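Making Cut Flowers Last: What Works in My Kitchen

Posted in Home & Kitchen Tips

I buy flowers the way other people buy biscuits. A bunch goes in the trolley before I've even got to the bread, and by the time I'm home I've convinced myself it was on the list. So I've had years of practice at keeping the things alive, and plenty of bunches that went floppy by the second morning while I stood there wondering what I'd done to them.

Tulips are the ones I get asked most about, so there's a lot on tulips in this, but nearly all of it goes for daffodils, roses, stocks and whatever comes out of the garden as well. And I've put the vase cleaning bits at the end, which is where most people will want to go if they've got a cloudy one sitting on the draining board right now.
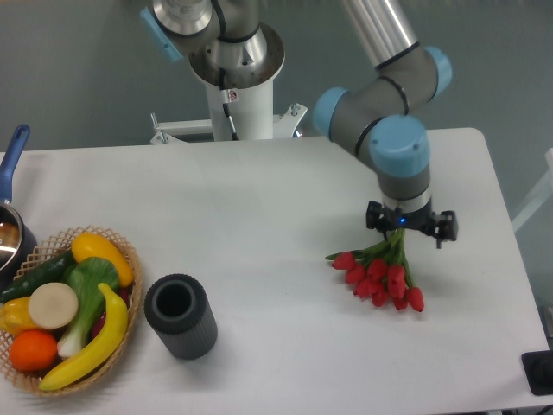
Yayra Aidoo
Home and Kitchen Editor

Start with the vase

Boring, I know. But a vase that looks clean often isn't. Run a finger round the inside just below where the water normally comes up to and see if it feels slippery. If it does, that film will be in your fresh water within the hour, and the stems will be drinking it.

I wash mine in hot water with washing-up liquid and a bottle brush, every single time, and then rinse until there are no bubbles left at all. Narrow-necked ones I do with rice (more on that further down). If you've got small children in the house, or a cat who drinks out of vases like ours used to, you can skip the bleach that some people swear by. Hot soapy water has always been enough for me.

Cutting the stems

Take a centimetre or two off the bottom as soon as you get in. I know everybody says this, and I know half of us put the shopping away first, have a cup of tea and then do it. Try doing it first. Flowers that have been out of water on the drive home have dry ends, and a fresh cut lets them drink again.

Use something sharp. I used the kitchen scissors for years, the same ones I open bacon with, and they squash a soft stem more than they cut it. A little paring knife on a chopping board is better. My good one is a Kettler with a chipped handle and it does the flowers and nothing else. For woody things like lilac or roses I go and get the secateurs from the shed.

Straight or slanted? I cut on a slant, mostly out of habit, and so the ends don't sit flat on the bottom of the vase. For tulips I've tried both in the same week and couldn't tell you which was which.

Please don't bash woody stems with a rolling pin. My mother did it and so did I until Hannelore Eichhorn, who had the flower stall at Rurnley market when I first moved here, caught me telling another customer about it and gave me a proper talking-to! It makes a mess of the stem, bits come off in the water and the water goes bad. A clean cut is all they want.

Leaves off below the water

Anything green that's going to be under the water has to come off. Leaves rot fast, and then you get the smell. With tulips the lower leaves peel away quite neatly if you pull them down and round, a bit like peeling a spring onion. Leave the top ones on if you can, because a tulip with no leaves at all looks chilly.

There's often a bit of white stem at the bottom of a tulip too. I trim that off if it's long enough to spare, as the green part seems to take up water better.

How much water

This is where I went wrong for ages. I'd fill every vase to the top, thinking I was being generous. Tulips and daffodils have soft stems and they go mushy if they're standing in deep water, so give them a few centimetres and top it up every day. Roses and woody branches are thirstier and can have the vase two-thirds full.

Cold water for tulips, straight from the tap. Lukewarm for roses, and also for anything in tight bud that you want open by the weekend.

The droopy tulip trick

You get them home, you put them in the vase, and they all lie down over the side like they've had a long day. Take them out, trim the ends again, and roll the whole bunch up quite firmly in newspaper or brown paper, with the paper coming up past the heads and the bottom of the stems sticking out. Stand the roll upright in a jug of cold water somewhere cool (I use the floor of the larder) and leave it for a couple of hours, or overnight if they're really bad. When you unwrap them they should be standing up straight again.

They won't stay like that for ever. Tulips carry on growing in the vase and lean towards the window, so give the vase a turn each morning. Or let them lean. I rather like them on day five when they've gone all swoopy and open and you can see the middles.

If you want them upright for longer, choose a vase that comes at least halfway up the stems. A short fat jug looks lovely in photographs and then everything falls out of it.

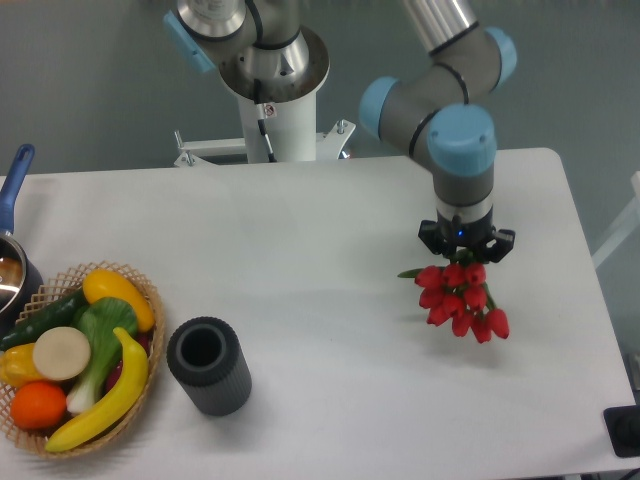
Next, what goes in the water. I've tried most of the home remedies over the years, some of them very silly. The sachet that comes with the bunch is fine, use it, but do read how much water it's meant for. A full sachet in a little bud vase is far too strong.

When there's no sachet I put in a teaspoon of sugar and a teaspoon of lemon juice to a litre of water, and change it every other day without fail. If you're going to forget to change it, leave the sugar out, as sugary water left standing goes cloudy quicker than plain.

A copper coin: did nothing that I could see.
Aspirin: nothing much, and it left gritty white bits in the bottom.
Lemonade: works all right, if it's the full sugar sort, but then you've got sticky fingerprints all over the sideboard.
Vodka: no. Drink it.

Where to stand them

Away from the fruit bowl. Ripe fruit gives off a gas that makes flowers go over faster, and bananas and apples are the worst for it. My kitchen table is small and the two were always side by side until Valdis Butkienė next door pointed it out. Now the fruit lives on top of the bread bin and I do get longer out of a bunch.

Keep them off the radiator shelf, off the telly, and out of full sun. If you can be bothered, move them to the coolest room at night. I do this with expensive ones and feel a bit daft carrying a vase through the hall in my dressing gown, but it does help.

Daffodils on their own first

Cut daffodils leak a slimy sap which upsets other flowers, tulips especially. Stand them in a bucket by themselves for a few hours, tip that water away, and then mix them in without cutting them again. If you recut them the sap starts up again and you're back to square one. In April, when the garden's full of them, I keep an old Buvum pail by the back door just for this. Wear gloves if you've got sensitive skin, the sap can bring you out in a rash.

And lilies, since I mentioned cats: don't have them in the house at all if you've got one. They're very poisonous to cats, pollen and vase water included. Tulips aren't good for them to chew either, so put those up high.

Getting a cloudy vase clear

Right, the cleaning. For the white chalky line you get in hard water areas, use white vinegar. Fill the vase past the line with half vinegar and half warm water, leave it overnight, and wipe it out in the morning. If the mark's above where you can fill to, soak some kitchen roll in neat vinegar and press it on to the glass so it sticks. An hour usually shifts it.

For a narrow neck, put in a handful of uncooked rice, a squirt of washing-up liquid and a mug of warm water. Put your hand over the top and swirl it round and round. The rice scrubs all the places the brush can't get to. Tip it out through a sieve, though, and put the rice in the bin. I sent a load down the sink once and it cost me 160 pounds to have a man come and take the pipe apart.

Really stubborn green marks at the bottom want a denture tablet. Drop it in, fill with warm water, go and watch something. I buy the cheapest ones going.

Don't do any of this with very old or painted glass, or anything with a metal rim. Just lukewarm water and a soft cloth for those. Lieselotte Hellwig wrote in after my last vase page to say she'd taken the gold line off her grandmother's Lilow vase with vinegar, and I felt terrible, because I hadn't warned anyone.

Dry them upside down on a tea towel with something under one side of the rim, a wooden spoon will do, so the air gets in. Otherwise you get a foggy patch inside that never quite goes.

When they're past it

Pull out the tired ones as they go, and cut the rest shorter for a smaller vase. I've usually got three or four survivors in an egg cup on the kitchen windowsill by the end. The rest go on the compost, with any rubber bands and wire taken off first – I still find the little blue bands when I'm digging over the beans.

If you've got a good way of keeping sweet peas going for more than three days, please put it in the comments, I've never managed it.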